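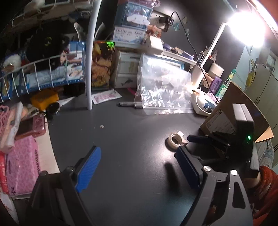 Minutes of the Brillville Farewell Singers, planning meeting for the new year

Held in the side room of the Dernon Hall, Brillville, December 25, 2023, after the morning carols

Present: Rigoberto Sotelo (chair), Shewit Ejigu (minutes), and most of the altos and basses. Apologies from the Birhane family, who had a full house for lunch.

1. Last minutes

The November minutes were agreed with one correction. The piece sung at the crematorium was the short setting of Psalm 23 and we did all the verses, which the tenors would like on record because they learned them in an evening!

2. Singing at funerals this year

Rigoberto gave a lovely round-up of the year. We were asked for more services than ever, and families are getting braver with their choices, which everybody was pleased about. The old hymns are still wanted, but we have also sung a sea shanty, two lullabies and a football song in four parts (the basses were magnificent and have been impossible ever since). Several families wrote afterwards and Rigoberto read bits of the letters out. One daughter said her father would have joined in from the coffin if he could. Shewit to copy the letters into the scrapbook.

3. The request book

Long and very cheerful discussion. At present families ring up and whoever answers tries to remember what we can sing. Shewit has started a proper request book and it already has 53 songs in it, each with a note of how long it lasts, whether it works without a piano and how much practice we'd want. Everyone thought this was a terrific piece of work. It was agreed to:

- sort the songs by where they come in the service (coming in, quiet moment, going out)
- mark the ones a congregation can join in with
- print 200 copies for the funeral directors, the library and the two churches

There was some debate about whether to list songs we have never performed. Rigoberto was in favour - his view is that we'll learn anything given a fortnight. The sopranos asked for ten days' notice at the very least where there is a descant. Agreed: unsung pieces go on a separate page at the back.

4. The Vitemura songbook

The Vitemura songbook, which the choir has used since 1970, is falling to bits. Pages are missing from most copies and the alto line of the evening hymn now exists only in people's heads. Shewit offered to write it out fresh and was warmly thanked. The old copies will be kept, because so many have names and dates pencilled inside the covers and they are a joy to look through.

5. Rehearsals

Rehearsals stay at the Dernon Hall, with the usual break for tea. New singers very welcome, no audition, and no need to read music. A daytime practice will be tried as well, as most services are in the daytime and some of us can't get our voices going before noon.

6. Any other business

The hall piano has a sticking key just above middle C. Rigoberto will ring the tuner.

A request has come in for a brass player to join us on a going-out piece. Birhane junior plays the cornet and will be asked.

Black folders, please, at every service. The green ones are for carols only.

Next meeting: to be fixed once the hall diary is open. Shewit will ring round.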